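Ollwood Opens Toy Lending Room With a Basket for Every Borrower

Families can take home one basket of toys at a time, free of charge, under a new program run with Manolakis Family Services

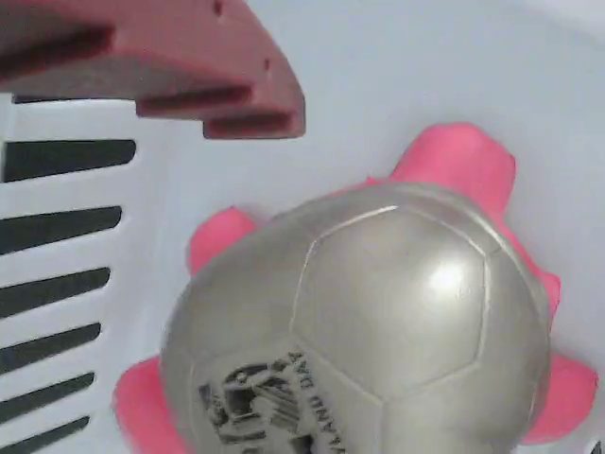
A pink rubber toy in one of the white slotted baskets used by the Ollwood Toy Lending Room.

OLLWOOD, March 16, 2025 – The Ollwood Community Center has opened a toy lending room on its ground floor, where families with children under six can borrow a basket of toys and bring it back for another. The room holds 300 toys in 70 baskets. Borrowing is free for anyone who lives in Ollwood or in the neighboring town of Gratberg.

The program is run jointly by the community center and Manolakis Family Services, which has operated a parent drop-in at the same address for several years. It takes over a room that had been used to store folding chairs and stage curtains. The chairs are now kept behind the gym.

Each family borrows a whole basket. The baskets are packed in advance by staff and sorted by age group, with a printed card listing what is inside. A basket for the youngest children holds mostly soft toys, including rubber animals, cloth blocks and bath toys. Baskets for older children have puzzles, stacking sets and play food.

"We tried letting people pick single toys off the shelf during the trial, and the line went out the door," said Theano Kontogiannis, who manages the lending room. "With a basket it takes a minute. You read the card, you sign, you go home. If your child doesn't like half of it, bring it back the next morning and take another one."

The trial began last September and ran for 16 weeks in the drop-in room. Families filled out a short form each time they returned a basket. The most common request was for more bath and water toys, and the center has bought more of them for the opening. Parents also asked for longer loans. The loan period in the trial was one week, and it is now 2 weeks, with one renewal if no other family has asked for that basket.

How the baskets were chosen

The trial started out with lidded cardboard boxes, which wore out quickly and had to be replaced. The center then moved to plastic baskets with slots in the sides. They can be rinsed in the utility sink along with the toys and left on the rack to drain, and a parent looking along the shelf can get some idea of what is inside without lifting anything down.

Shelving for the room was built by Drotetti, a cabinet shop in Gratberg, which charged the center for materials only. The lowest shelf is set close to the floor so that children can look at the baskets themselves. The two upper shelves are for baskets waiting to be checked and for spare parts.

"The first drawing had everything at adult height," said Iraklis Sarantis, who designed the shelves for Drotetti. "Theano sent it back with a line through it. The children want to see in, and a toddler will pull at whatever they can reach, so we fixed the units to the wall and put a lip on the front edge of each shelf."

Cleaning and checking

All returned baskets go to the cleaning table before they are lent again. Rubber and hard plastic toys are washed in warm soapy water, rinsed and air dried. Cloth items go through the center's washing machine. Wooden toys are wiped down by hand. Staff look over every item for cracks, loose seams and small parts that could come off, and anything that fails is taken out of the collection.

Hollow bath toys with a squeeze hole are not accepted as donations and are not lent. They are hard to dry on the inside. Solid rubber toys and toys that open up for cleaning are fine.

Families are asked to shake out sand and crumbs before they return a basket, but they do not need to wash anything. Lost pieces should be written on the back of the card. There is no fine for a lost or broken toy, and families who lose a whole basket are asked to speak with the front desk.

"People worry about it more than they should," said Loukia Economou, director of Manolakis Family Services. "Toys get chewed and left in the yard. We set aside part of the yearly budget to replace them. I would much prefer that a family came back and told us a piece was missing than stayed away."

Economou said the drop-in staff had been passing toys between families informally for a long time before the trial, using a bin by the coat hooks. Requests picked up as more parents heard about it, and the bin was often empty by noon.

Harsh Agarwal, a Gratberg father of twins, borrowed baskets throughout the trial and now helps with packing on some mornings. His daughters are nearly two. "They get tired of things fast, and our apartment is small," he said. "We keep one basket by the tub and one in the living room, and they know that the basket goes back. They carry it to the car. Well, they drag it."

Agarwal borrows two baskets because the limit is one per child. Families with more than three children should ask at the desk about a larger loan.

Donations

The lending room accepts new toys and used toys in good condition. Items can be left at the front desk of the community center during opening hours. Please do not leave bags outside the door. The room is most in need of the following at this time:

Solid rubber or silicone toys for babies
Stacking cups and nesting sets
Board books with no torn pages
Large-piece puzzles, complete
Play food and dishes

The room cannot take stuffed animals, battery toys without a screw-down battery cover, or anything with magnets. Monetary gifts go toward replacement toys and cleaning supplies.

Visiting the lending room

The room is open in the mornings whenever the parent drop-in is running, and on two evenings a week for families who cannot come during the day. Current hours are posted on the front door and at the desk. First-time borrowers should bring proof of address and plan on roughly ten minutes to fill out a membership form. The form is available in large print. A parent, grandparent or other caregiver may sign.

Strollers can be left in the hallway by the elevator. There is a ramp at the side entrance, and a changing table in the restroom across from the lending room.

Child care providers licensed for home care in Ollwood or Gratberg may also join. They should call ahead so that staff can put together a group basket.

About the Ollwood Community Center

The Ollwood Community Center offers classes, a gym, meeting rooms and a senior lunch program. The building is open to all residents of Ollwood and nearby towns.

About Manolakis Family Services

Manolakis Family Services provides parent support, home visits and early childhood programs in Ollwood and Gratberg. Its parent drop-in is free and does not require an appointment.

Media contact

Athina Politis
Communications, Ollwood Community Center
Interviews and visits to the lending room can be arranged through the front desk.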